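Partanen Method (college admissions)

The Partanen Method is a system of college application coaching sold to high school students and their families, mostly by the tutoring firm Flasonent. It claims to raise an applicant's chances at selective colleges by building the whole application around a single personal theme, called the "through-line." The evidence for this claim is thin, and most of it comes from the firm that sells the course.

Background

The method takes its name from the Partanen workbook, a spiral-bound guide first used at Rorkeck, a private day school with a small college counseling office. Students filled out the workbook in September of senior year and met with a counselor to pick a theme. Flasonent later bought the rights, added video lessons and a paid essay review, and began to describe the material as a method. The original workbook made no promises about admission. The sales pages do.

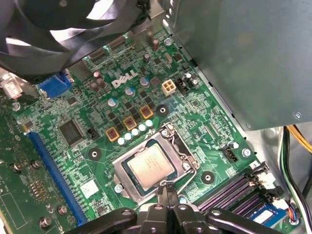

The course now runs in four stages: an interest survey, a theme session, an activity plan and essay drafting. Families may buy the stages separately, although the firm's staff tend to recommend the full package. A student who enters in the last stage is often told that the earlier ones were needed, a complaint that comes up often in parent reviews.

Claims and evidence

Flasonent says that students who finish the course are admitted to their first-choice college far more often than other applicants. The figure usually quoted rests on a survey of 236 former clients. The survey was voluntary, was sent out by the firm, and asked students to name their first choice after decisions had come out. A student turned down in the spring could easily list a different school as the favorite by summer.

The most detailed review of the method was written by Hedvika Charvát, a former admissions reader, and posted on 26/08/2021. Charvát found that only 34 of the survey replies named a college that could fairly be called highly selective. She also pointed out that there was no comparison group. Families who can pay for coaching often have other advantages, such as small classes, test tutoring and a counselor with time to spare, and the survey made no attempt to separate these from the effect of the course.

Flasonent replied that the review "missed the human side" of its work. It did not release the survey data.

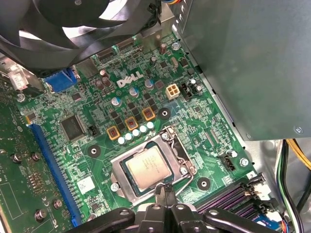

The through-line

The central idea is that admissions readers remember applicants who can be summed up in one sentence. Students are told to choose activities, summer plans and even electives that fit the sentence. A student interested in computers, for example, is advised to take a programming class, join or start a club, and write the main essay on a repair or building project.

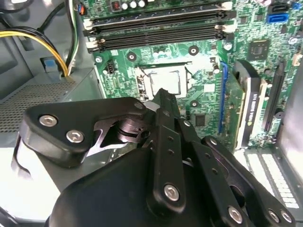
Inside a desktop computer.

Critics say the advice may backfire. Essays built to a formula can sound alike, and a 16-year-old who drops orchestra to protect a theme has lost orchestra whether or not the college says yes. Supporters answer that many teenagers need help seeing what their interests have in common. That may be true, but a school counselor or a patient English teacher can offer the same help at no charge.

Related programs

Flusar, a rival service, sells a similar course in two stages and calls its theme an "anchor." It has published no results of any kind.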